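okay so I have been packing the same lunch for the same kid for most of a school year and I finally have opinions about lunch boxes. thread, sorry in advance

I resisted the divided kind forever. I'm a brown paper bag person! my mother was a brown paper bag person! but a sandwich at the bottom of a backpack under a library book is a sad, sad thing and I got tired of scraping it out

so now we are a pink lunch box household. pale pink, the color of a strawberry milk that's mostly milk. she picked it. I wanted green

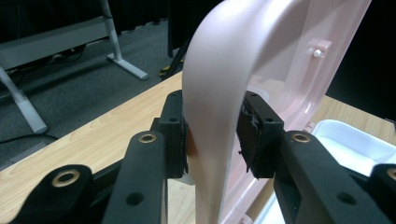 Photo: Peadar Moynihan

lid joins right onto the rest of it, which for me is the whole selling point. our old one (a Homby, RIP) had a loose lid and that lid lived at school, then at my sister's, then nowhere

also it's pink plastic you can sort of see light through on the case part, and I like that more than I expected to. the lid has more of a matte look. very pretty for a thing that's going to hold a boiled egg

things I check on any lunch box now, before anything else: the little tab bits and pegs. that's where the crumbs go. I keep an old toothbrush by the sink just for that and yes it's labeled, Róisín used it once and we don't talk about it

second thing I check is corners. yogurt loves a corner. if I can't get a fingertip in there I don't want it

ok the inside!!

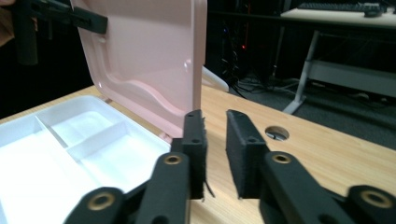 Irkum, no. 64, p. 12

white tray, white dividers, lid standing up at the back. I do my packing with the lid up like that so I can see what I'm doing at 6 in the morning

my system, if you can call it that: big thing first, so half a sandwich or cold pasta. then fruit. the small compartment at the back is for whatever she's going to eat first and pretend was the whole lunch (raisins. it's always raisins)

do NOT put cucumber next to crackers and trust the divider to save you. I have done this. I've done it twice

Gheorghița asked if I wash it by hand and yep, warm water, a bit of soap, then I leave it open on the table until morning. white plastic plus tomato sauce is a risk so pasta days are butter and cheese days over here

Jericho says I should do a whole week of menus. Jericho, it would be five pictures of raisins

anyway tomorrow is leftover rice and half an orange, and I still have to find her spoon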